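Clovcombe Reading Rooms: Spring Progress Report
Prepared by Naomi Were for the Fendisard Fund
May 5, 2022

Where we are

We have had a wonderful spring! When we wrote our proposal we hoped to have one reading room open by now and a second one planned. Both are open, both are busy, and the Clovcombe room has already outgrown its first set of shelves. Your grant paid for the shelving, the first book order and Idrisa Lukumay's hours as our reading coach, and I'd like to walk you through how each of those is going.

Members

We now have 199 children signed up between Clovcombe and Plikow. Most come once a week, straight from school, and stay until a parent gets off work. The Plikow group is younger than we planned for (lots of first graders, and a few little brothers and sisters who tag along), so we moved the floor cushions over there and put the chapter books in Clovcombe. We are also seeing more grandparents, who come to drop someone off and end up reading the newspaper in the corner for an hour. We love this and have added two subscriptions for them out of our own funds.

The book order

The first order brought in 700 books. Picture books went fastest, followed by anything with a shark, a volcano or a joke in it. We bought too many early readers from one series, and the children told us so very plainly! Our supplier let us trade the unopened boxes for graphic novels, and those have hardly been on the shelf since.

Labels took longer than expected. We started with colored dots by reading level, but older children who picked a "low" dot felt embarrassed, so we peeled them all off and sorted by subject. It cost us several evenings, and I would do it again tomorrow.

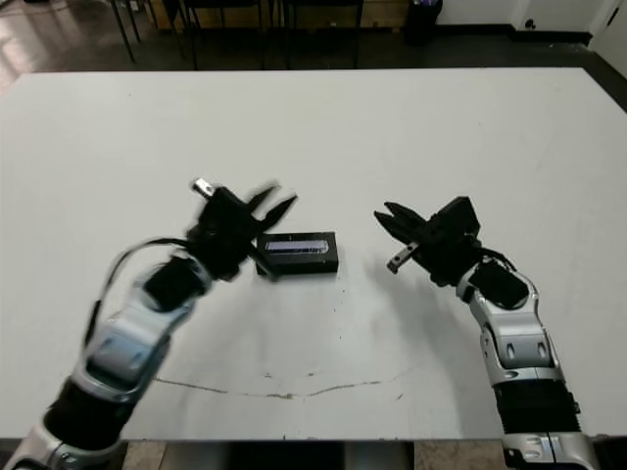
Reading coaching

Idrisa works one-on-one with children whose teachers have asked for extra help. Each child gets a short session, always with a book the child picked. He keeps a notebook page for every reader and shares it with the family at the end of the month. One boy in Plikow who would only whisper in February read a whole chapter to the Saturday-morning crowd of parents last month, and got a big round of applause.

Demand is well ahead of what Idrisa can cover. We have a waiting list in Clovcombe and would like to talk with you about adding hours in the fall.

Ji story circle

The Ji story circle was a small line in our budget and has become everyone's favorite. Families bring a story from home, in whatever language they tell it in, and a neighbor helps put it into English. We have written down roughly 50 of them so far. The children are drawing the pictures, and we plan to print a simple stapled book for every family that took part.

Money

Spending is on track. Shelving came in a little under budget, and shipping for the books came in over, so the two nearly cancel out. We have not yet touched the printing line.

Coming up

The summer schedule starts in June, with longer opening hours in both rooms. We still need a second set of shelves for Clovcombe and a better lamp for the Plikow corner. Please come and visit if you can, and bring a story for the circle.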